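Workshop cell, part 3: getting the scene to match the bench

The arm has been bolted down since May and the wiring is finished, so most of the time since the last post has gone into the simulated copy. I wanted the copy working before running any motion at full speed. The shared workshop in Ollbridge closes the machine room early and the evenings there are short. Whatever can be debugged at my kitchen table in the evening is bench time saved.

First, corrections to part 2. I gave the thickness of the adapter plate as 12 mm on the drawing and used 15 mm when I cut it. The 15 mm plate is what is installed. If you copied the drawing, either recut or move the tool center point by the difference. I also called the power supply undersized. It was fine. The voltage drop was in a crimp.

The scene is built in Roltetti. Its importer reads the arm description without trouble, and the collision shapes it generates for the links are better than the ones I made by hand. It does less well with tables. The default table is a single box with infinite mass, and the bench is two tables pushed together with a seam between them. I started with one box and regretted it. A motion that skimmed over the seam in simulation clipped the lip of the rear table on the real bench, at low speed, with my hand on the stop. There are now two boxes in the scene, each with its own height, measured at the corners with a dial indicator on a long arm.

The values that mattered:

Front table to arm base, vertical: 0, by definition. Everything else is measured from here.
Reach to the seam, from the base axis: 390 mm on the side nearest the door.
Speed limit for the gripper while it is near the table: 300 mm per second in simulation. The bench is still set to half of that.
Minimum clearance to the table when moving sideways: 3 mm.

The clearance looks small. I tried larger values, and the planner began refusing low approaches that are perfectly safe, then found a way around by tilting the wrist until the mount was lower than the fingertips. A small clearance with a decent table model gave fewer surprises than a large clearance with a bad one.

The gripper took two evenings. Roltetti treats each finger as a sliding joint and expects both to have the same zero. On my unit one side closes slightly ahead of the other. I had been correcting this in the driver, with a fixed offset applied on every close command, and had forgotten about it. The simulated gripper therefore closed evenly, the real one closed evenly after correction, and the recorded joint values disagreed the whole time. Replaying a bench log in simulation put the fingertips off center. I moved the offset out of the driver and into the shared calibration file, where both sides read it. This is also where it should have been in the first place.

Archana Singhal went through the file with me and found that the wrist angle was stored in degrees while all the other joints were in radians. The loader converted it silently. I have removed the conversion and fixed the file. If you are using my loader from the Bettencourt branch, update both together or the wrist will go somewhere you do not want it to go.

Contact is the remaining problem. With the default solver settings the fingertips sink into the table before the contact force builds up, and the reported height goes negative. Shortening the time step fixes that and makes everything slow. Stiffening the contact alone makes the gripper buzz. What I have settled on is a shorter step only when the gripper is below a set height, and the normal step elsewhere. It is ugly - the switch shows up as a small kink in the velocity plot - but the heights are now believable and a full run still finishes in the time it takes to make coffee.

For the rendering I left the walls and tables plain. I spent too long on a wood texture in an earlier version and it only made it harder to see where the table surface was. With a matte pale top, the contact shadow is readable, and I use it as a quick check on height before I open the log. A shadow that separates from the gripper when the numbers claim contact means the table box is in the wrong place. The transparent flange is the one item I would drop for speed, as it costs more to render than the rest of the arm, but I like being able to see through it to check the mounting angle.

Still open: cable drag is not modeled at all, and on the bench it pulls the wrist a little at full extension. Friction values for the fingertips are guesses. The Borken force sensor has not arrived, so contact force in the log is whatever the solver says it is.

Low moves over the front table, current settings:
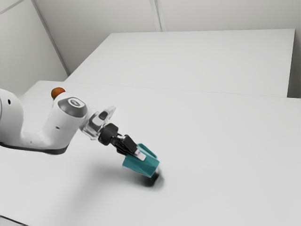
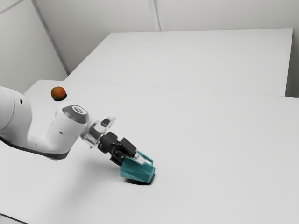
Comments (1)

Lucimara Araújo
I had the same kink in the velocity plot when I switched time steps by height. Adding some hysteresis helped a lot: go to the short step at one height and only return to the normal one a bit higher up. Otherwise a gripper hovering right at the limit flips back and forth and the controller reacts to it. Also, are you resetting the contact cache when the step changes? Mine kept stale forces for one step after each switch, and that was half of the problem.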